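Ticket 784: Dishwasher stops mid-cycle, error light blinks
Product: Drunari 46
Location: Faltville
Status: Open

Reported problem: Machine fills, washes for about 40 minutes, then stops with water in the bottom. Start light blinks. Same result on Normal and Eco.

Tried so far:
Cleaned filter and sump. Found a piece of label, removed it. No change.
Checked drain hose behind cabinet. Kinked at the elbow, straightened. Ran Rinse, drained fine.
Ran Normal again, stopped at the same point.
Power off at breaker overnight. No change.

Reply from Palik parts desk: sounds like the drain pump. They have 2 in stock. Asked for the number on the pump housing before shipping.
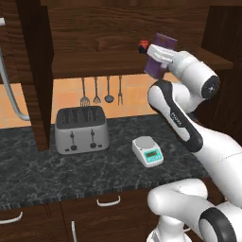
Housing number sent in October, no answer yet. Please leave the ticket open until the pump arrives. Hand washing for now.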